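Plestent 802 Soft Starter

The Plestent 802 brings three-phase pump and fan motors up to speed gently, so the lights don't dim and the belts don't scream. Ramp time is adjustable up to 23 seconds. If your pump needs longer than that, it has other problems. 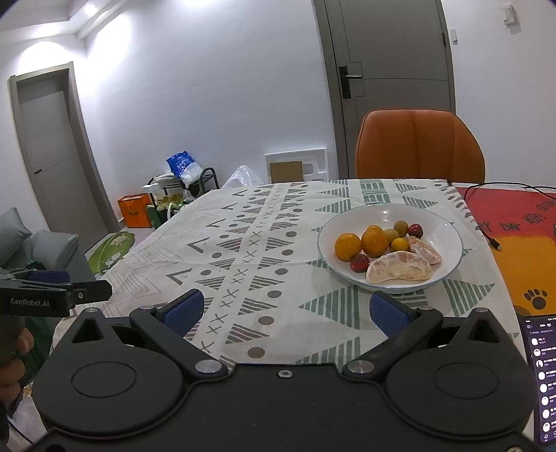
Setup is one dial and 8 DIP switches, all labeled in type large enough to read without borrowing someone's glasses. Bypass contacts are built in. The DIN rail clip is included, as it should have been on the old Andden model.

Order no. 378. Ships with cover and manual.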